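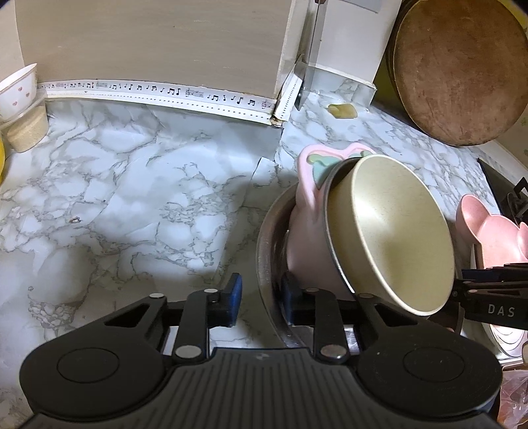 Brulovis is a computer program for making 3D animation of human faces. It was written by Dardo Cáceres and is developed by the studio Ronska. The program reads the movement of 233 points on the face of an actor and transfers it to a digital character.

History

The first version could show only 3 characters at the same time. Version 4, led by Remedios Dimaculangan, added eye movement and wrinkles.

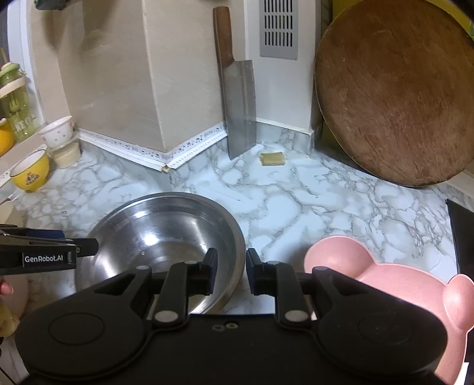

A steel bowl on a marble-patterned countertop

See also

Jimer (rendering engine)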